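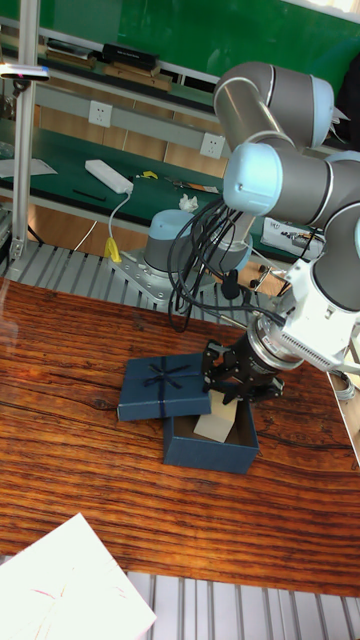
12 Nov 2022, Toldale workshop, gift box packaging

Second round on the boxes for the Zelley order. The first round is in the blue folder, where I hope it stays.

Samples came in from Zerkus after lunch. Navy, separate lid, ribbon already tied. The order is for 200 and the client has asked for "something that feels like an occasion", which Gianni has translated for the supplier as "lid should fit". I think his version is the better brief.

Lids first. The good ones go down slowly on their own and stop where they should. The bad ones need a thumb on each corner, and then they want to take the bottom of the box with them when you lift it. I tried 29 of the 40 samples before my patience went. 6 were tight enough to send back. Natalina did the rest after me and found them all perfectly all right, so either I had the worst of the batch or she has better thumbs. Will swap piles tomorrow and see.

Ribbon. It goes across the top of the lid with the bow in the middle, which looks smart and means there is nothing sensible to get hold of. Everyone who picked one up for the first time went for the bow. Macarena says that is what a bow is for. I have asked Zerkus what they use to fix it underneath, and their answer was "adhesive", so that's cleared up.

Do not stack lids on top of each other, by the way. Aldo did, overnight, and we now have a small collection of bows that look as if they have been slept on. Steam from the kettle brings them back most of the way. Don't hold them there too long or the lid paper starts to lift at the corners (one lid lost, mine).

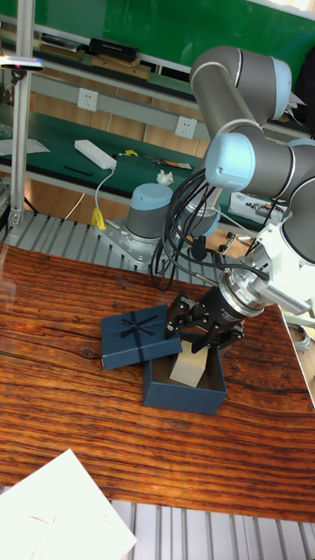 Inserts are the bigger worry. The Aidoo drawing has the card folded once and sitting flat on the bottom, and the thing has no intention of sitting flat. I have scored it deeper, scored it on the other side and left it under the dictionary for an hour. It springs up again whenever I look away. Ettore's view is that we should give in and let it stand, as the little beige one does in the open box, upright against all that brown card inside. It does look fairly deliberate like that. My objection is the brown: with the navy outside you expect navy inside, and a pale insert standing there only draws the eye to it. A flat one would have covered at least the bottom.

Asked for a price on lining paper. Gianni went a bit quiet at the figure and then asked whether brown might be considered rustic. I said he was welcome to put that to the client himself.

To do:
Send back the tight ones with a note, polite version.
Try the insert in the thinner board. There should be a few sheets left over from the February job, if Aldo hasn't made shelf labels out of them.
Cut a strip of tissue for the bottom and see if it hides enough.
Ring Zerkus about the ribbon glue again and ask for Denise's old data sheet, if it still exists.
Buy a new kettle for the workshop. The tea tastes of lid.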